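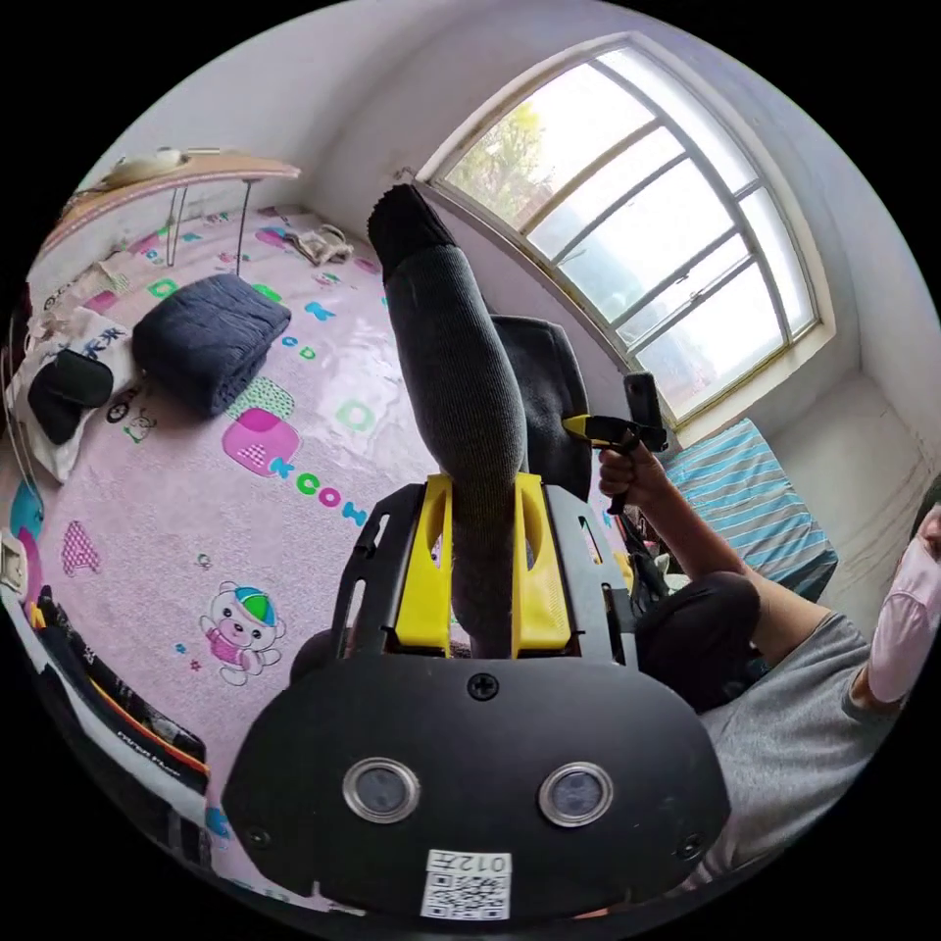
September, evening

Socks today. I had been putting them off since we moved the winter things over from Jomley, and the bag was still sitting behind the door where Ebere left it. I got to the chair by the window a little after breakfast and stayed most of the morning, with one break for coffee and one for the mail.

The light in that room is good until noon. After that the trees take over and I can't tell navy from black, which is how I ended up with so many wrong pairs last spring. So I did all the dark ones first and saved the gray and the white for later. The gray ribbed ones with the black toes are the worst of the lot. We bought two packs from Traro, a year apart, and the second pack has a tighter rib and a shorter leg. Laid flat they look the same. Pulled straight they don't. I pulled every one of them straight.

Final count was 43 pairs and 9 singles. I wrote it on the back of the envelope from the water company and then had to copy it here when I needed the envelope. Of the singles, four are thin dress socks that I don't think either of us has worn since Daichi's wedding. I put those in the rag bag. The other five went into a paper sack on the closet shelf with the month written on it. If the mates haven't turned up by Christmas they can go too.

Set aside for mending: three with holes at the heel, one at the toe. I have the gray wool but I'm nearly out of black. The shop in Porkuvbridge carries it, or did in June. I'd like to go in before the end of the month anyway and ask about the zipper on the green coat.

Daichi Murakami called at lunch about the chest of drawers. He still wants to sell it and he still wants too much. He says it's a Ranjbar and the back is stamped, and that the number on the stamp is 1411. I told him I had no idea what that meant, and he admitted he didn't either. It is a nice piece. The top drawer sticks and one of the knobs has been replaced. I said I would measure the wall and call him back. I measured the wall. It would fit with three inches to spare, but then the chair would have to go somewhere else, and I don't want to lose the window.

In the afternoon I tried a different way of folding. Ebere rolls them into balls, which stretches the cuffs, and I have always folded one cuff over the other, which also stretches the cuffs but less. Today I laid each pair flat and folded them in thirds and stood them on end in the drawer. They take up less room. The short ones fall over. I put the short ones along the front in a shoebox lid and that holds them up well enough.

Ebere Jibrin's own drawer I left alone except to put the clean ones in. She doesn't like it rearranged and I can't blame her. She got back at five, looked in mine, and asked if I was planning to iron them next.

Supper was the rest of the lentils and the heel of the bread. We need onions, dish soap, light bulbs for the hall, and stamps.

Paid the storage place in Jomley for the last time. They want the key mailed back in a padded envelope, marked with the unit number, 1636. I have the key in my coat pocket and must not go off to Porkuvbridge and back with it again.

Tomorrow the gloves and scarves, if the morning is clear. There are fewer of those, but most of the scarves will need washing before they're put away and I haven't got anywhere to dry them flat except the spare bed, and that has the blankets on it. Blankets first, then.

Windy since dark. Closed the upstairs windows and set the alarm for six thirty.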